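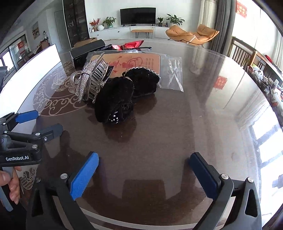

Boletín n.º 26, pág. 6

Hellov convoca a participantes para un estudio sobre escritura por voz en teléfonos móviles. Se requieren mayores de edad con dominio del español y uso diario del dictado. 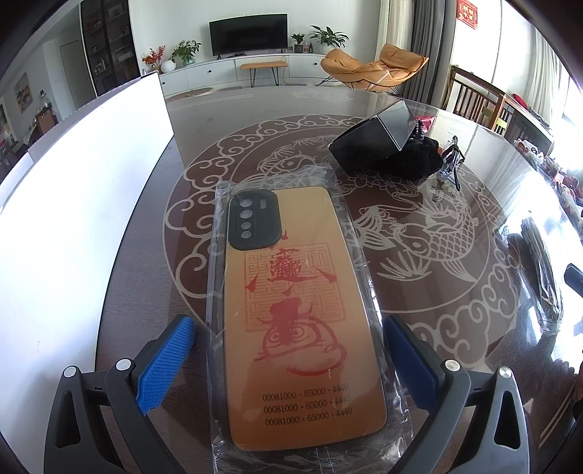 Lectura: 1 min

Las sesiones - seis por persona, de unos 20 minutos - se celebrarán en junio en la sede de Kerkton. Las solicitudes se dirigirán a Nermin Yalçınkaya, coordinadora del estudio, con la referencia 666.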